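Why Do We Wash Dishes With Soap?

After you eat, bits of food stay on your plate. Some of it rinses away under the faucet. Butter, cheese and salad dressing do not. They leave a thin layer of grease that you can feel with your finger.

Water and grease do not mix. If you pour water on a greasy plate, the water makes little beads and rolls off. Hot water helps a bit, because it makes hard fat soft and runny, but the fat still sticks.

Soap is made of very tiny parts called molecules. Each one has two ends. One end holds on to water – the other end holds on to grease. When you scrub, the soap breaks the grease into tiny drops and surrounds them. Then the water can carry them down the drain.

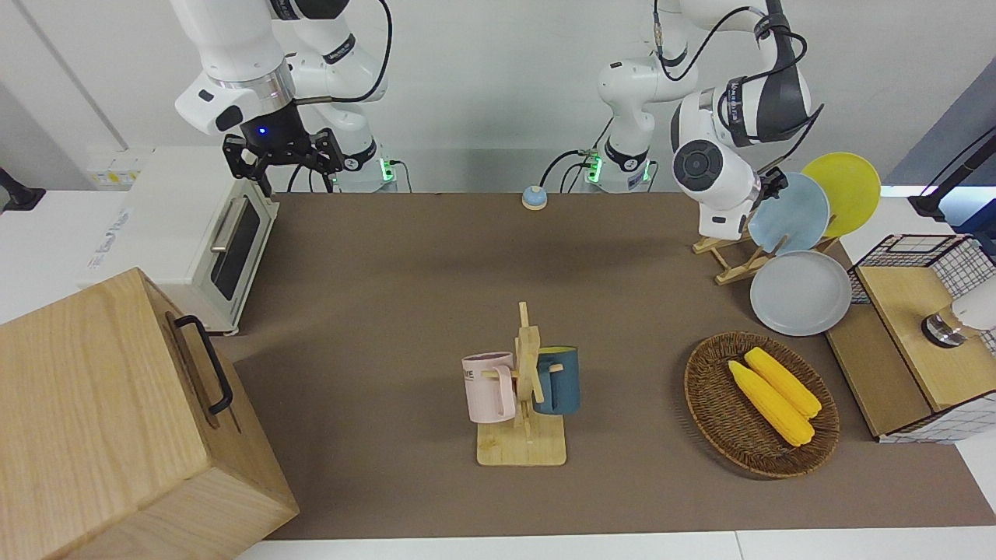 Why do people stand plates up in a rack?
Water runs down a standing plate and drips off the bottom edge. Air can also reach both sides, so the plate dries faster than it would in a stack.

Try it yourself

Put a spoonful of cooking oil in a jar of water. Close the lid and shake it while you count to 10. Set the jar down and watch the oil float back to the top. Now add a squirt of dish soap and shake again. The water turns cloudy, and the oil takes much longer to come back.

When you are done, wash the jar with warm water and more soap.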